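Ticket 1626
Product: Drallau group booking, customer account
Subject: Quote for shuttle bus changes between search page and checkout
Status: Resolved
Opened: 12th July
Handled by: Rania Khoury

Customer wrote:

Hi there, I hope I'm sending this to the right place. I'm trying to book a shuttle bus for my sister's wedding, hotel to the Fliltwood barn and back again late at night. The search page gives me a quote of $1000, which I was very happy with! But when I put in my email and go to checkout, the total drops to $500 and the return trip is gone. I've tried it on my laptop and on my phone, and my husband tried it too (he's usually better with these things) and got the same result. I don't want to pay the lower price and then find 30-odd guests stuck in a field at midnight. Can you tell me what I'm doing wrong?

Reply from Rania:

Hello, and congratulations to your sister! You did exactly right by stopping before you paid. I pulled up your saved quote and I can see both trips in it, so nothing has been lost on our side. I've put a hold on the bus while we sort this out, so please don't worry about somebody else grabbing it.

Could you tell me what pickup time you entered for the ride home? And did you pick the operator yourself from the list, or leave it on "best match"?

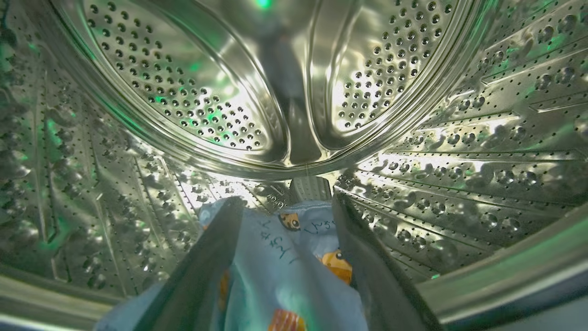
Customer wrote:

Thank you for being so quick. The ride home is at 12:15 in the morning. I picked Pruvier myself because a friend used them for a prom and liked the driver. Now that you ask, I left the date the same for both trips, since in my head it's all one evening.

Reply from Rania:

That was a big help. A 12:15 a.m. pickup belongs to the next calendar day, so with the same date on both trips our system read the ride home as happening before the ride out. The search page priced it anyway, but checkout threw the second trip away without a word to you, and it really should have shown a message. I've passed that along to our web team with your steps written out.

To get your booking through:
Open the saved quote and choose Edit trips.
Change the date on trip 2 to the following day.
Press Update, wait for the new total, then go to checkout.

I ran it here with Pruvier and again with Štěpánek, just to compare, and both trips stayed put each time. Your total with Pruvier comes back to $1000, same as your first quote.

Customer wrote:

It worked! Both trips are on the confirmation and my husband has printed it out twice. One more thing, can I change the hotel pickup spot later on? They may move us to the side entrance.

Reply from Rania:

Yes, you can change it yourself under My bookings until the end of August, and there's no charge if it's the same address. After that just reply to this ticket and I'll call Pruvier for you. Have a lovely wedding!

Internal note: checkout bug logged, after-midnight return with matching dates. Hold released, ticket closed.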